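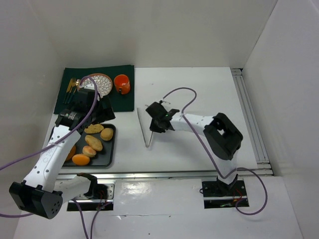

Green placemat with the gold and teal cutlery

Table setting for a small rental, does it matter?
Forum: Hosts and Small Guesthouses

tilda_hosting
16 September 2020
Hello everybody. I rent out two rooms in Skerkstead and I am now preparing the kitchen for the autumn guests. My question is about cutlery. Until now I had simple steel, all one piece, from the supermarket. I am thinking to change to a set with colored handles and gold heads, in the style of the first post. My sister says guests do not care and I will regret it in the dishwasher. Does anyone have experience of more than one season?

porchlight9
Your sister is right. I bought a gold set from Porby two years ago and the color went from the fork tips by October. Steel is boring but you can replace one spoon without replacing everything.

Quillon
Disagree with porchlight9. It depends which detergent. I wash mine at low temperature with no lemon tablets and they still look good. Guests do mention them in reviews. They never mentioned the steel.

porchlight9
How do you make guests use low temperature? Mine press the first button they see.

Quillon
I put a small card on the machine. Most people read it.

tilda_hosting
Thank you both. I must say that I can't control the washing either, the guests do it themselves. Is it maybe better to keep steel and buy only nicer placemats? Dark green I like very much, it would go with my chairs.

marsh_end
Placemats yes, but take the kind you can wipe. Fabric ones you will be ironing all Saturday. Henberg has wipeable ones and they lie flat after some weeks.

Quillon
The Henberg ones smelled strange when I opened the package. Leave them by an open window first.

marsh_end
Mine had no smell. Maybe a different batch.

tilda_hosting
I have decided for placemats now and I will ask for the cutlery again in spring. Does Henberg send to Skerkstead, or must I go to the store?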